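I have been putting off buying a proper garment steamer for years, mostly out of loyalty to my grandmother's iron, which weighs as much as a small dog and leaks like one too. Then my friend Si-eun Bang, who sews costumes for a community theater and has strong feelings about pressing, told me to try the Disitz Gestport. I bought it in March with my own money, and I've now lived with it long enough to have opinions.

The Gestport is a handheld steamer with a water tank that twists off the bottom. It weighs 900 grams empty, and the cord is 3 meters long, so I can get all the way around the bed without unplugging and starting over. That sounds like a small thing, but my last steamer (a Cullinane, bless its heart) had a cord so short that I did most of my steaming crouched by the baseboard!

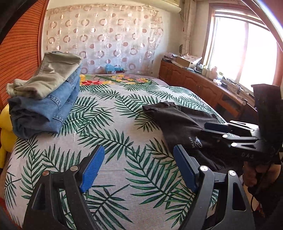

Heating up takes just long enough to pick out what I want to wear. Once the ready light comes on you get a good, steady cloud of steam, with none of the spitting I was braced for. Cotton is where it shines. A dark T-shirt crumpled up on the bedspread, the kind with a little white lettering printed on it, is a two-minute job, though I do turn it inside out first and keep the steam moving over the print. Jeans are another story. The seams and hems on heavy denim barely notice they're being steamed, and I still fold mine in a stack and let the weight do the work. Linen falls somewhere in between, and takes a second pass and some patience.

The trigger has a lock, thank goodness, because my thumb gets tired. What I don't love is the tank. It has a rubber stopper that you have to push in at an angle, and I've had water down my sleeve more times than I'd like to admit. There's also a fabric brush that clips over the head and pops off whenever it meets a button. I leave it in the drawer now.

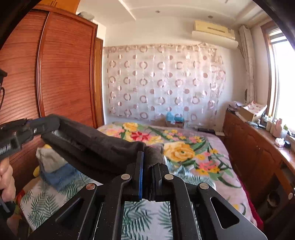

Can you use tap water in it?

The manual allows it, but our water is hard, so I fill mine with distilled and rinse the tank out every couple of weeks.

I did look at the Daltarura before settling on this one. It has a bigger tank and a nicer stopper, but it felt front-heavy in my hand and I couldn't see myself holding it up through a whole pair of curtains. If you mostly do drapes and have stronger wrists than I do, it's worth a look. For shirts and the odd dress before dinner, I'm happy with the Gestport — four stars from me, and the fifth is theirs as soon as they fix that stopper.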